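Flovden Drornum Rebound Wall
Item 3289
In stock – ships from our Wollulville warehouse

Every soccer player needs a teammate who returns every pass, never complains about the weather and doesn't ask for a ride home. The Drornum is a rebound wall for the backyard, the training ground or any stretch of grass you've given up on as a lawn. You kick the ball at it. The ball comes back. We spent three years on this.

The net is knotless polyethylene, strung on a steel frame with a double row of bungees along the bottom, where most shots go whatever you tell your friends. The angle adjusts to 14 positions. Steep settings send the ball back along the ground for first-touch work. Flatter ones pop it up for volleys and headers, and the flattest will put it over your neighbor's fence, so please introduce yourself to your neighbor first.

Setting it up takes two adults and half an hour, or one stubborn adult and an afternoon. The tubes click together with spring buttons and are stamped with letters. There are two tubes marked C. They are the same, so stop turning them over.

What's in the box
Frame tubes, net, bungees (plus spares)
Four ground stakes
Carry bag – it fits everything the first time, and never quite as well again
Instructions in English and Spanish

Specs
Size: 6 ft wide, 4 ft high
Weight: 31 lb
Ball sizes: 3, 4 and 5
Frame: powder-coated steel
Surface: grass with the stakes supplied; for turf or concrete, order the Massawe sandbag set

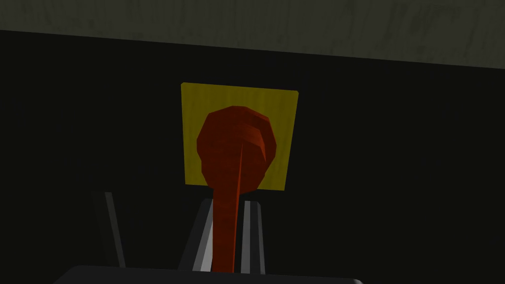

Red faceted shape and yellow panel, computer rendering.

How long does it last?
Our test rig fired 3000 shots into one net before a bungee let go. The frame was fine. Leave the net out all winter and you'll get less, so bring it in by January at the latest if you live somewhere with real snow.

Can I use it for goalkeeper training?
Yes. Keepers like the middle settings, or say they do.

Will it make my kid a better player?
It will make your kid a player who has kicked a ball a lot. Past that point we can't promise anything in writing.

Shipping and returns
Orders placed before noon leave the same day. Returns are accepted for 14 days, in the bag if you can manage it and in the box if you can't. Please shake off the mud.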